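**Ticket 273 - shared calendar dropping bookings, Gurnton office**

Opened by Mehrangiz Mazandarani, September 12, 2026

Anything booked from Votdale shows for a minute then goes. Local bookings fine. Tried signing out and in, no change.

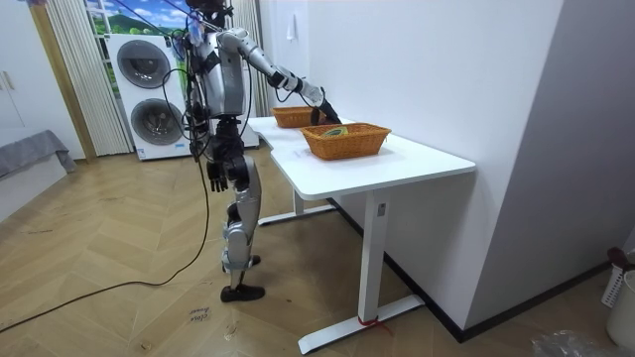 Second thing, Aline account gets the invites twice. Might be the same fault, might not. Cleared the cache, removed the acount, added it back. 14 entries came through, should be 28.

Update: time zone on the Votdale side was set wrong, Lazarević has changed it. Bookings stay put now. Doubles still comming in for Aline, old forwarding rule I think.

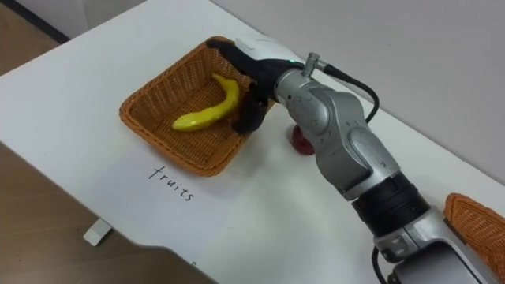 *Basket with banana, white tabletop.*

Rule deleted. No doubles on the last test. Leave open til October please, want to see a month end go through first.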